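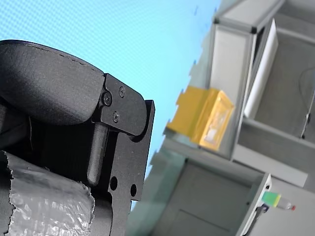

Let them recast her

2018-07-16

So Hinstead has a new Marit Koler, and if you've been anywhere near the fan pages this past week you'll know that people are taking it about as well as a dog takes a bath. There's a petition. There's a rival petition asking for the first petition to be taken down. My sister, who has not watched a full episode since she moved to Hobart, rang me on my lunch break to ask whether I was okay.

I'm fine! I'm better than fine, I'm in favour of it, and I've been wanting to write something in defence of the recast for years now, so I'm going to do it while everyone is already cross.

For those who don't follow it, Hinstead is the one with the ferry town and the two families and the cannery that burns down every few seasons. It goes out on weeknights and then turns up on Bilaner with the subtitles, which is how most of us over here see it. Tuva Westerberg had played Marit for 15 years. She was terrific. She could get more out of putting down a coffee cup than most actors get out of a deathbed, and when she announced in June that she was leaving, I did have a small private moment in the laundry.

Then the producers had to decide what to do about it, and the usual choices in a soap are all pretty rotten when you line them up. You can kill the character off. You can send her to live with an aunt in a city we never see. You can put her in a coma and have people talk to the back of a head (they did this with the old ferry captain and it went on for so long that I started to wonder if there was anyone under the bandages at all). Or you can get another actor, dress her in the green coat, and have her walk into the kitchen on Thursday night and ask who's eaten the last of the bread.

They did the bread. I laughed out loud, and then I got a bit teary, and by the second ad break I was thinking about the will.

The will is the thing, you see. Marit is the only person left who knows what was in it. Her brother Anders thinks the cannery is his, her ex-husband thinks half of it is his, and there's a whole business with a half-sister that has been bubbling away since before my niece started school. Kill Marit and all of that goes in the ground with her. You'd get one good funeral episode with everybody in wet wool, and then you'd have a year of people standing about explaining things to each other that we used to be able to watch.

I think viewers forget how much of a serial is held up by one or two characters. It's like a clothesline. You can take off the shirts and swap the pegs around all you want, but if you take down the post at one end you'll be picking your sheets out of the dirt.

What about the face?

Yes, all right, the face. The new Marit is Sigrun Forsberg, and she looks nothing like the old one. She's taller, for a start. She has a completely different voice, lower and a bit scratchy, and she does this thing where she looks at the door before she says something unkind. The old Marit never looked at a door in her life.

The complaint I see over and over is that it's an insult to the audience, that they expect us to be too thick to notice. I don't read it that way at all. Of course we notice. They know that we notice. It's a deal, the same sort of deal we've already made about everyone in town having their most private conversations on a public jetty, or the hospital only having the one doctor, who delivers babies and also does brain surgery. I've accepted all of that without a petition. I've accepted a twin. I can accept a taller woman in a green coat.

And we do it happily everywhere else. If you go to the theatre and the understudy's on, you might grumble at the slip of paper in the program, but by interval you're with her. Nobody at a play stands up to shout that Lady Macbeth had a different nose on Tuesday. My mum has seen one musical 7 times with a different lead nearly every time, and she will happily tell you, at length, over a roast, which of them had the best second act. She never felt lied to. She felt she was getting to know the part.

I do understand that television is more intimate. You've had that person in your lounge room every night while you were eating toast in your dressing gown, and some people have had her there through a divorce or a new baby or a stretch of being really quite ill. I'm not going to make fun of that. One woman on the forum wrote that she'd watched Marit with her dad every night until he died and that seeing someone else in the kitchen felt like being told to move on. I read that a few times. I don't have a clever answer to it. I only know that if they'd killed Marit off she'd have had to watch that too, and I'm not sure it would have been any kinder.

The ones that didn't work

I'm not going to pretend it always comes off. Hinstead itself made a dreadful mess of it with Pastor Lunde, who was played for years by Bendik Engebretsen as a sort of worried teddy bear, and then came back from a trip up north played by Eskil Nordin as a man who seemed to be in a spy film. Nordin is a good actor! I've liked him in other things! But no one had told the writers, or no one had told him, and so you had these gentle little speeches about the church roof being delivered like threats. It lasted 2 months and then the pastor took up a posting overseas and has not been heard of again.

The fault there, I reckon, was that they tried to sneak it. There was no proper entrance. He was just suddenly at the back of a wedding. If you're going to change somebody you have to do it at the front of the episode with the lights on, give them a line that only that character would say, and then get straight into the plot so that we've got something else to think about. That's what the bread line was doing. Marit has been complaining about the bread since the beginning, and so we knew her before we'd had time to get our arms folded.

The other way it goes wrong is when the new person does an impression. I can't bear this. You get somebody who has obviously been sent home with a box of old episodes and told to learn the walk, and for months all you see is the effort. Forsberg isn't doing that and it's the thing I most admire about her so far. She's playing the same grudges with different muscles. In Friday's scene with Anders, the one in the boatshed, I'd swear the old Marit would have shouted. The new one went quiet and folded a tarp. I believed it completely, and I learned something about a woman I'd been watching since I was at uni.

What I'd miss if they stopped

There's talk that recasting is on its way out, and you can see why. The newer serials on Bilaner are all ten episodes and done, so hardly anyone has time to leave. If a lead goes, the show goes. Khairul Lumenta, who writes a television newsletter I never miss (even when he's wrong, as he was about the lighthouse plot), argued last week that audiences now follow the actor more than the part, and that soaps ought to catch up and retire a character when the performer goes, the way a footy club might retire a jumper.

It's a nice idea and I hate it. A town like the one in Hinstead only feels like a town because it's been there longer than any of the people who act in it. Actors have babies, they get tired, they get a better offer, they want to live somewhere with sunshine. They should be able to do that without a whole family being shoved off a cliff in a hire car. I think it's rather decent, letting someone go and leaving the kitchen light on.

There's a practical side too. Over 1,000 people had signed the first petition when I looked on Saturday, and I scrolled through a fair few of the comments, and do you know what most of them were about? They were about Marit. What she'd never wear, what she'd never say to Anders, how she'd never forgive the half-sister. These are people who want more of her. They've just been given some more of her and they're too upset to have a look.

So give it a month, that's all I'd ask. Watch the boatshed scene if you've only read about it. Watch her hands with the tarp. And if by the end of winter you still can't stand it, write to me and we'll have it out properly, though I warn you I've got a lot to say about the will and I'm pretty sure the half-sister has already seen a copy.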